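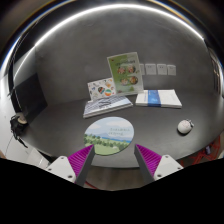 Nele Declercq wrote:
Ribs running across the finger will not help with a flat book. The contact on a book lying down is the page edge and the cover edge, two thin lines, and a horizontal rib either catches the cover board or skips over it. Which way were the pads loaded when you measured slip?

junska_bench
Reply #2
Vertical pull only. Clamped the finger pair on a block, hung weight from the block, recorded when it moved. Ribbed pad held to 26 N. Smooth pad, same material, same Kramer spring, held to 19. I know a block is not a book. For the class report it is what we have.

For anyone joining from the other subforum: this is the capstone section, the Fako hand tool, tabletop sorting task. Items are four books, a round mouse pad and a small white object. Two books start propped up and two start flat. The assignment is to collect hand-held demonstrations, train on them, and report success per item. Pads are the magenta ones, two screws per mount.

Jhosep Ñahui
Reply #3
Nele is right about the edge contact but I disagree on the conclusion. With smooth pads our section could not get a book off the table at all unless the operator pushed it past the table edge first. With ribs the lower rib gets under the cover about half the time. That is a bad grasp, but it is a grasp.

The standing booklet is the easy one. The picture book leaning next to it is harder than it looks, it rests on the thick checked one and if you take the bottom one first everything slides. Our demos were inconsistent on the order and the policy learned to hesitate.

Nele Declercq
Reply #4
"Gets under the cover" is how you delaminate a cover. After a semester of that the book is a different object from the one in the training set. I would write the order into the protocol: leaning book, then upright, then the flat ones. If operators choose the order, you are training on operator preference.

Jhosep Ñahui
Reply #5
If the order is fixed the policy never sees the recovery case. We tried it. Somebody bumped the table during evaluation, the leaning book was already down, and the arm went to where the book used to be and closed on air. Four runs in a row.

tmo_lab
Reply #6
Both of you are arguing about a dataset of what size? Post numbers.

junska_bench
Reply #7
80 demos recorded, 49 kept. Discard reasons, from the log:

tracking lost near the curved wall
operator started before the sync tone
pad screw loose, finger rotated
wrong starting layout

Tracking is most of it. The wall is smooth grey all the way round and gives the tracker very little to hold on to. The four paper sheets behind the books are useful for that as long as the hand does not cover them. I asked for more sheets and was told the backdrop has to match the other section's.

tmo_lab
Reply #8
Then your backdrop is the problem and the pads are a side issue. Put texture on the tabletop. Also, the light strip along the top of the wall will clip if you are on auto exposure. Lock it.

junska_bench
Reply #9
Exposure is locked as of the second batch. Tabletop texture is not allowed under the assignment sheet, it says matte dark surface.

Nele Declercq
Reply #10
I would not call 49 demos enough to compare pad designs. The spread between operators will be larger than the effect. If you want a pad result, take one operator, one item, and alternate pads every run. Report it separately from the policy.

And the mouse pad? Nobody has given a grasp for it. A thin disc lying flat, fingers coming down from above, there is no side to close on.

Jhosep Ñahui
Reply #11
Pinch the rim at an angle, one finger below table height past the front edge. You have to drag it forward first. Drag with one finger, open, reposition, close. Slow, but it reproduces. The small white round one you can take straight from above. Keep the opening wide on approach or you will knock it.

Nele Declercq
Reply #12
Dragging is a different skill. Label it separately or the success rate per item means nothing.

junska_bench
Reply #13
Agreed on the label, will add a "drag" column. I will also do the alternating pad run with one operator on the blue-banded book, it is flat and it has clear space around it.

Does anyone have the Drelum finger files with the chamfered tip? The link in the pinned post has been dead since October. I want a tip that can start under a cover without the rib doing the work. That should cover Nele's objection to reply #3.

Jhosep Ñahui
Reply #14
I have rev 2. Hole spacing on the mount is different, you need to redrill or reprint the mount. Sent by PM.

Nele Declercq
Reply #15
A chamfer does not cover my objection, it moves the damage to a different part of the cover. Measure it anyway. Report is due at the end of March 2022 and I would like one pad table in it that I can believe.

junska_bench
Reply #16
Files received. Reprinting the mount tonight, redrilling looks like it would break into the rear rib channel. Will post the pull numbers in this thread.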